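看机器手插花的一天

十一月的风已经有点咬人了,早上出门忘了戴围巾,一路缩着脖子走到Hovholm的开放日,进门第一件事是找热水,第二件事才是看机器。

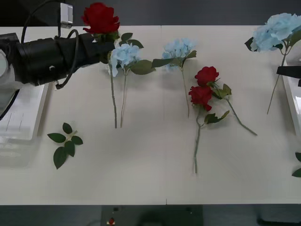 Kobina Odoi说,花是最难伺候的东西,螺丝拿重了没人心疼,玫瑰捏一下就是一道印子,他要是评委,光凭敢拿花来演示这一点就先给一半分。我当时嘴里还嚼着饼干,只顾点头。他说完又补一句,花店的人未必买账,人家一双手顶多少年的功夫啊。

先记一下怎么会去的。上个月Esi Atinga转给我一个报名链接,说Siro那边要把实验间打开半天,让外面的人进去随便看。我一看地址,坐车要换两趟,本来想算了,后来看到节目单上写着“花材整理演示”,一下子就来劲了!我在花店打过两年工(那是很久以前了),剥刺、去叶、斜剪、醒花,闭着眼睛都能做,所以特别想知道机器会怎么弄。

人比我想的多。门口签到本翻到我这页,前面已经排到241号,给我发牌子的姑娘说,他们原先只准备了两百份小册子,后来的人只能扫码。我是后来的人,没拿到册子,心里稍微有点酸。旁边一位大叔拿了两本,我看了他好几眼,他也没有要分我的意思。

花材那一间在走廊尽头,白色的大桌子,玫瑰和蓝绣球散在桌面上,黑色的机器手夹着一枝红玫瑰,竖着提在半空,长长的梗垂下来。我站的位置挺好,能看清花瓣一层一层的,红得很深。说实话那一刻我没去想什么技术不技术的,脑子里冒出来的是以前老板娘的话:拿花要拿梗,不要碰头!然后就忍不住笑了,因为它要是来店里当学徒,这句话肯定也得听上一百遍。

讲解的是Delali Addo,说话很快,手势也多。她说这个项目内部叫Trornuvine,我让她拼了两遍才记下来,问她什么意思,她说没什么意思,起名的时候大家都饿了。她讲得最多的是绣球。我原来以为玫瑰带刺会更麻烦,结果她说玫瑰好歹有个样子,花头是花头,梗是梗;绣球那么大一团,叶子又宽,往外一撑,从上面看下去常常不知道梗是从哪里出来的。我一听就觉得亲切,因为我刚进花店那会儿也最怕绣球,又重又娇气,一不留神就耷拉脑袋,缺一点水都要给你脸色看。

她还说,到目前为止他们练习用掉的花有600枝,真花,都是从批发市场买的。我问用完的花去哪儿了,她说同事们抢着往家里拿,她家餐桌上连续三个星期都是绣球,现在看见蓝色就犯困。哈哈,我倒是很愿意替她分担一点。

有人问为什么不用假花练,多省钱。Delali说也用过,假花每一枝都一个脾气,硬邦邦的,练熟了换成真花,照样手忙脚乱。真花每枝粗细弯直都不一样,叶子长的地方也不一样,今天买来的跟昨天买来的又不一样。这个我太有体会了!我们以前进货,同一箱里头总有几枝歪着长的,老板娘就专门挑出来做不规则的花束,还卖得特别好。我把这事讲给她听,她居然拿笔记下来了,搞得我有点不好意思。

Kwaku Kwofie问得比较实在,他一直在算账。他想知道一套东西放到小店里要多少钱,讲解的人说现在还不卖,谈价钱太早。Kwaku不死心,又问那一个小时能理多少枝,对方说今天这个速度跟熟练工没法比,以后再说以后的。他回头小声跟我说,那我还是雇我表妹吧。我觉得他表妹听到这话也未必高兴。

我自己也问了一个问题,憋了好久才举手:能不能让它去叶?在花店里,拿起来、放下去都不算累,累的是一枝一枝把下面的叶子撸掉,冬天水又冰,手指头全是口子。Delali说去叶他们试过,目前还是人来做,先把“拿”和“放”做稳,一步一步来。我有点失望,又觉得她答得挺老实的,比那种拍胸脯什么都行的要好。

中间休息,我在走廊里碰到Kenji Benavides,好几年没见了,他头发剪得好短,我差点没认出来。他是为了隔壁那一间来的,那边演示叠纸盒,用的是Annan的传送带。他拉着我去看了十来分钟,我看不太懂,只觉得纸盒啪的一下立起来很解压,可以看一下午。Kenji说那条带子一天能过1,000个盒子,他们厂里现在是人工折,忙的时候连会计都要下去帮忙。我问他折得快不快,他把手伸给我看,虎口那儿一条白白的茧。我们俩就站在那里比手,他比茧,我找以前被玫瑰扎的疤,一个都没找到,都长好了。

后来又回到花那一间看了一会儿。小朋友们挤在最前面,有个穿黄雨靴的小女孩问,它知道玫瑰香吗?大人都笑,Delali倒是很认真地蹲下来跟她讲,它没有鼻子,所以不知道。小女孩想了一下,说那好可惜。我在后面听着,鼻子不知怎么有点酸,可能是走廊里太冷了吧。

我发现自己看的东西跟别人不一样。Kobina盯着夹子,Kwaku盯着价钱,我老盯着叶子,心想这片该去掉,那枝梗该再剪短一点,职业病隔了这么多年还在。要是给我一把剪刀和一个桶,我能当场卷起袖子干起来。Esi说我看得直搓手,她在旁边都替我着急。

Esi本人迟到了一个多钟头,理由是坐过了站。我说她上次也坐过站,她说上次是另一条线。行吧。她来了以后我又陪她从头转了一遍,等于看了两场,腿都站直了。她最喜欢的是休息区的姜饼,吃了四块,还包了两块走。

出来的时候天快黑了,门口有个意见箱,我写了满满一张:希望下次能看到去叶,希望小册子多印一点,希望走廊开暖气。Esi探头看了一眼,说前面两条还像话。Kobina没写,他说他已经当面讲了二十分钟,人家听得耳朵都要起茧了。

回家路上拐去市场,本来只想买葱,走到花摊前脚就不听使唤了。绣球一枝要价好高,我挑来挑去,最后买了五枝红玫瑰,加上葱和豆腐,一共花了将近295块,这个月的零花算是见底了。到家翻出以前那把旧花剪,居然还没锈,就是弹簧有点松。去叶,斜剪,深水里泡着,手还是记得的。剪到第三枝的时候被扎了一下,食指,不深,冒了一小滴血。

拍了手指发给Kenji,他回我一个鼓掌的表情。

玫瑰先放在水槽旁边的桶里,明天早上再找瓶子。葱忘了放冰箱,刚刚想起来,我去放一下。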